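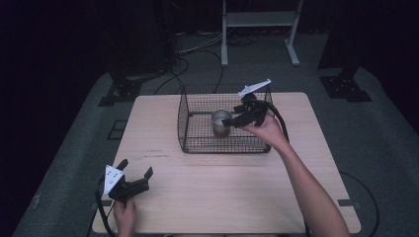 A metal cup in a black wire-mesh basket, with one hand-held gripper beside the cup and another near the front edge of the table.

Course materials > Personal Investing > Unit 6 > Order types
Print this page | E-mail this page

Unit 6: Order Types and Thinly Traded Shares
Instructor: Ruth Pilkington
Handout revised May 20, 2025

Read this before class and bring a calculator. We will work the Kavardale problem together, so you don't need to solve it in advance.

1. The quote

A stock quote has two prices. The bid is the highest price a buyer is currently offering. The ask is the lowest price a seller will currently take. The difference is the spread. The "last" price on most screens is only the price of the most recent trade, and in a quiet stock that trade may be hours old.

Each side of the quote also has a size, the number of shares available at that price. Students tend to skip the size. For a large company it rarely matters to a small investor. For a small company it can matter a great deal.

2. Market orders

A market order tells the broker to fill at the best price available now. You will almost always get your shares, but you do not control what you pay. If your order is bigger than the size at the ask, the rest is filled at the next price up, and then the next.

Kavardale problem. The ask side looks like this:

130 shares at $2.10
800 shares at $2.30
Nothing else below $2.75

Jae-in Yang places a market order to buy 930 shares. The first 130 cost $273.00 and the next 800 cost $1,840.00. The total is $2,113.00, or about $2.27 a share. The screen showed an ask of $2.10 when the order went in. The difference between the price expected and the price paid is called slippage.

Work out the same order with only the first line available at $2.10 and everything else at $2.75. Bring your answer.

3. Limit orders

A buy limit order sets the highest price you will pay. A sell limit order sets the lowest price you will accept. With a limit of $2.10, the order above would have bought 130 shares, and the remaining 800 would have waited. They might never be filled.

Two settings go with a limit order:

Day: the order expires at the end of the trading session.
Good till canceled: the order stays open until it is filled, you cancel it, or the broker's own time limit runs out. Check what that limit is.

A common mistake is leaving an old order open and forgetting it. In the February section we looked at Rocío Olvera's practice account, where a buy order in Pasora was filled weeks after she had changed her mind about the company.
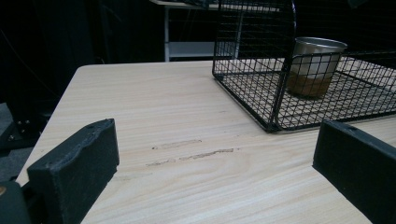 4. Stop orders

A sell stop sits below the current price. When the stock trades at or below the stop price, the order turns into a market order. It does not guarantee the stop price. If Puditum closes at $6.00 and opens the next morning at $4.80, a stop at $5.50 is triggered at the open and fills near $4.80.

A stop-limit order turns into a limit order when triggered. You set both prices. In the Puditum case, a stop at $5.50 with a limit of $5.40 would not fill at the open, and you would still own the stock.

5. Before you place an order

Write down the bid, the ask, and both sizes. Compare your order with the size shown. Read the order ticket again before sending it, especially the buy/sell box and the number of shares.

6. For next class

Finish the second Kavardale calculation. Ada D'Amico and In-ho Chae will present their spread logs. Everyone else should record the bid and ask for one small stock at three different times during one session, and note the volume each time.

Reading: course packet, the chapter on market makers. Skip the section on options.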